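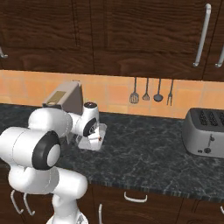 Speaker notes: What your returns page is telling people

Slide 1 – Hello
Wait for the back row to find their coffee. Introduce self, mention Jallatine once and then leave it alone. They didn't come for the company history.

Slide 2 – The page everyone forgot
Ask who in the room has read their own returns policy this year. Expect four hands, one of them lying. Ours was written by Sugeng Purba in a single afternoon in September, and it stayed up until a customer wrote in to correct the grammar.

Slide 3 – Before
Read the old version aloud, slowly, in the voice of a parking inspector. "Goods must be received in saleable condition at the discretion of the organisation." Pause for the wince. Nearly 400 words before it says where to post the parcel.

Slide 4 – What shoppers were asking
Rohani Pasaribu went through 100 support emails by hand, with a highlighter, like an animal. The bulk of them wanted the same two facts: how long have I got, and who pays the postage. Both facts were on the page. They were in paragraph nine. 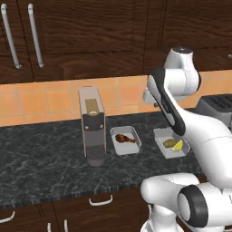
Slide 5 – Colour, finish and other arguments
Most of our homewares returns came down to "it looked different on the website". Stop here for the Ledesma story (short version, please). A customer buys long silver bar handles for her cupboards, and the listing shows them on white doors. Put the same handles on dark, reddish-brown wood above orange-tan tiles and she's looking at another product altogether. She isn't wrong to send them back, and the policy shouldn't speak to her as though she's pinched something.

Slide 6 – After
Show the new page. It opens with the number of days, then the postage, then the address. Kipchumba Muriithi wanted a cartoon parcel at the top. Kipchumba did not get his parcel.

Slide 7 – Questions
20 minutes if Nabila's session hasn't run over, and it will have. If someone asks about restocking fees, send them to Mawar Hartono, who has opinions and a spreadsheet. Clicker goes back to the front desk.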